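광장을 혼자 건너는 로봇, 틀린 지도를 줘도 길을 찾았다

안녕하세요, 오늘은 짧은 소식 하나 들고 왔어요. 브렛빌(Bretville) 쪽 연구팀이 야외 이동 로봇의 위치 추정 방법을 새로 내놨는데요, 읽다가 재미있어서 커피 식는 줄도 몰랐네요. 이름은 프롤롤러(Prolloler)라고 합니다. 발음이 좀 힘들어요. 저도 소리 내서 읽다가 두 번 꼬였습니다.

배경부터 조금만요. 실내 로봇은 벽도 있고 문틀도 있고 기준 삼을 게 많잖아요. 복도에서는 어느 쪽이든 조금만 보면 "아, 나 여기구나" 하고 감을 잡습니다. 그런데 넓은 광장 한가운데에 로봇을 내려놓으면 사정이 확 달라져요. 가까이에는 바닥밖에 없고 건물은 저 멀리 있고, 레이저 센서로 쏴 봐야 돌아오는 점이 몇 개 안 되는 경우가 많습니다. 위성 신호를 쓰면 되지 않냐고 물으실 텐데, 건물 근처로 가면 신호가 반사돼서 위치가 슬쩍슬쩍 튀거든요. 배달 로봇이 광장 끝에서 갑자기 머뭇거리는 걸 본 분이라면 무슨 얘긴지 아실 거예요.

프롤롤러는 카메라 영상에서 단서 2가지를 같이 씁니다. 하나는 바닥이에요. 포장 슬래브 사이의 이음선, 색이 다른 포장으로 넣은 무늬 같은 것들이죠. 다른 하나는 멀리 보이는 건물과 나무의 윤곽선이고요. 바닥 선은 로봇이 한 걸음 한 걸음 얼마나 움직였는지를 잡아 주고, 윤곽선은 로봇이 어느 방향을 보고 있는지를 잡아 줍니다. 둘이 서로 어긋나면 그때그때 더 믿을 만한 쪽에 무게를 싣는다고 해요. 말로 하니까 간단한데, 이 무게를 정하는 부분이 논문 분량의 절반쯤을 차지합니다(수식이 빽빽해서 저는 두 번에 나눠 읽었어요).
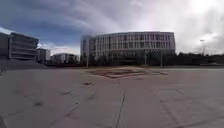
그리고 제가 제일 좋아한 대목은 지도입니다. 보통 이런 방식은 사전에 정밀하게 만든 지도가 있어야 하는데, 이 팀은 손으로 대충 그린 배치도 수준의 지도만 넣었어요. 건물 외곽이랑 광장 경계 정도만 들어간 지도요. 심지어 일부러 건물 하나를 잘못된 자리에 옮겨 놓은 지도도 시험했습니다! 로봇은 처음에는 그 건물 쪽 정보를 따라가다가, 바닥 선과 계속 안 맞으니까 점점 그 건물을 무시하기 시작했대요. 저는 이 부분에서 좀 감탄했어요. 사람도 약도가 틀렸다는 걸 깨닫는 데 한참 걸리잖아요. 제가 그렇습니다.

시험은 2곳에서 했어요. 브렛빌과 텃햄(Tutham)의 광장입니다. 주행 횟수는 모두 합쳐 309회였고, 그중 사람이 직접 개입해서 로봇을 세운 게 2회였습니다. 2회 모두 해가 낮게 걸린 늦은 오후였는데, 역광 때문에 윤곽선이 하얗게 날아가 버린 상황이었다고 하네요. 연구팀도 이걸 숨기지 않고 한계 항목에 따로 적어 두었습니다. 밝기 차이가 심할 때 노출을 여러 번 바꿔 찍는 방법을 다음 단계로 생각하고 있대요. 저라면 그냥 로봇에 챙 달린 모자를 씌우고 싶은데, 아마 채택은 안 되겠죠.

아쉬운 점도 하나 적을게요. 비교 대상이 조금 약해 보였어요. 바퀴 회전수만으로 위치를 계산하는 방식, 그리고 위성 신호만 쓰는 방식과 비교했는데, 요즘 현장에서 이 중 하나만 쓰는 팀은 많지 않거든요. 보통은 둘을 섞고 관성 센서까지 얹습니다. 그 조합과 나란히 놓고 봤을 때도 차이가 크게 날지는 이 결과만으로는 모르겠어요. 눈이 쌓여서 바닥 선이 안 보이는 날 얘기도 없었고요. 브렛빌은 겨울에 눈이 꽤 오는 동네라 제일 먼저 궁금했던 건데 말이죠.

계산량 얘기도 빼놓을 수 없네요. 무거운 컴퓨터를 따로 싣지 않고 로봇에 원래 달려 있던 보드 하나로 돌렸다고 합니다. 카메라도 한 대예요. 센서 가격 때문에 도입을 망설이던 곳에는 반가운 소식일 것 같아요. 실제로 캠퍼스 배달 로봇을 만드는 코를레티(Korletey)가 이 방법을 자기네 기체에 올려 보겠다고 했고, 7월에 텃햄에서 시범 주행을 시작할 예정이랍니다. 처음에는 이른 아침 시간에만 다닌다고 하니까, 구경하실 분은 알람을 맞추셔야겠어요.

코드는 시범 주행이 끝난 다음에 공개한다고 합니다. 주행 기록도 같이 풀릴지는 아직 답을 못 받았어요. 메일은 보내 두었으니 답이 오면 이 글 아래에 덧붙일게요.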